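I finally finished the collar!

9 Feb 2018

Filed under: sewing, slow projects

If you've been reading since November you know I've been muttering about collars for months. I took the shirt class at Pemdale, the one Jussara Magalhães teaches on the second floor, and I came home from the first evening so fired up that I cut out a whole shirt before bed. Then I got to the collar and stalled for weeks. Well, it's done, it's on, and I want to tell you everything while it's fresh.

Why I love shirts now

I used to think of a shirt as a boring thing to make. Dresses had swish, coats had drama, and a shirt was what you bought. But there's so much going on in one! The yoke alone made me laugh out loud the first time I did the burrito method (you roll the whole body up inside the two yoke pieces, sew, and pull it all out through the neck hole like a magician). I did it twice more on scraps just for fun.

And you start noticing them everywhere. I was on the bus to Pendetden last week and spent the entire ride looking at the back of a man's collar, trying to work out how wide his stand was. I hope he didn't mind.

What I used

The pattern is the Biswas shirt, view B, the one with the long sleeves and no pocket. I got my cotton from the remnant bins at Plonora, 261 cm for less than I usually spend on lunch. It presses like a dream and frays like crazy, so I zigzagged every edge before I did anything else. The thread was left over from curtains.

I also kept track of my time for once. It came to 358 minutes for the collar and stand, counting unpicking, and 356 minutes for the entire rest of the shirt. I checked that twice. Two minutes' difference! I was so tickled by it that I wrote it on the pattern envelope.

Getting a good point

Jussara's big tip was to take one single stitch straight across the corner before you turn to sew the next side. It feels wrong, like you're going to blunt the point, but the fabric has somewhere to go when you flip it and you get a much crisper tip. Trim close, fold the seam allowances down over your thumbnail, and turn while you're still pinching. I'd been poking at mine with scissors for years and going straight through the cloth.

A dark fabric hides a lot of wobbly topstitching, too. If you're nervous, start with charcoal or navy and save the white for later.
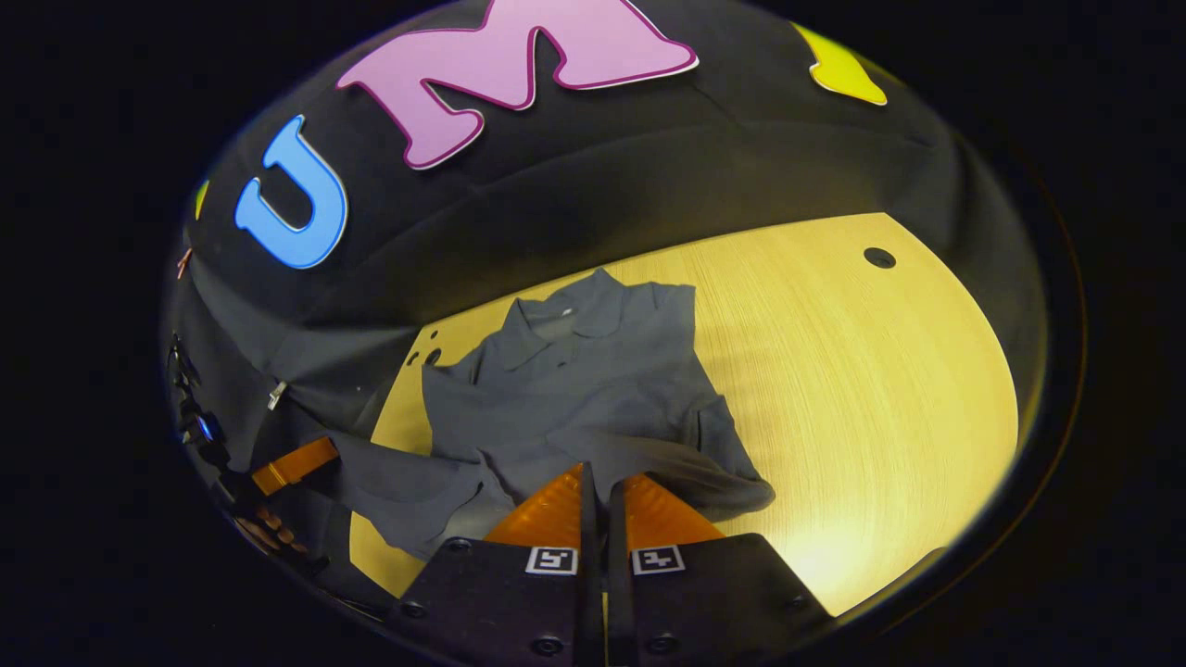 Attaching the stand

OK, this was the hard part for me. The instructions have you sew both layers of the stand at once with the collar sandwiched in the middle, and my curve came out lumpy four times. What worked was basting the collar to the outer stand by hand first, and clipping the neckline of the shirt every half inch so it would open up and lie along the curve.

Then I pressed the inner stand under, glued it (washable school glue, a tiny bead, dried with the iron) and topstitched from the right side. No pins! It caught all the way around on the first go and I did a little dance in the kitchen.

Next up

Cuffs. I still have the plackets to practice, and Jussara says the tower kind is easier than it looks. I've got a bit of green striped stuff from the same bin and I want to try the stripes going sideways on the yoke. If you've matched stripes on a yoke before, please leave me a comment and tell me where you started.

Posted by me, 53 comments on the last one (thank you!!), still reading them all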